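Povinari's lunch trays are back on the counter

I stopped by Povinari this morning and the tray lunches have returned, which made my whole week! You pick your tray, lay out your own place setting and carry it over to the window seats. Irfan Pasaribu, who runs the kitchen, told me he had 11 people waiting when he opened the door – and he'd only planned on soup for half of them.

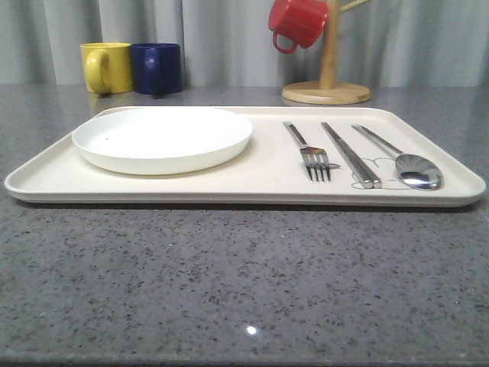
The choice of silverware is the part I like best. You get a fork, a spoon and metal chopsticks with every lunch, so I can chase noodles one minute and go after the broth the next. The plain white plates are staying too (Irfan says he looked at patterned ones from Cella and decided the food got lost on them).

Lunch starts at noon and goes until the pot is empty, and coffee refills are free if you hang on to your mug. He's hoping to add 2 more soups in June, one of them with dumplings – I've already asked to be told the date. The door is at 517, right next to the shoe repair place, and there's bike parking in back.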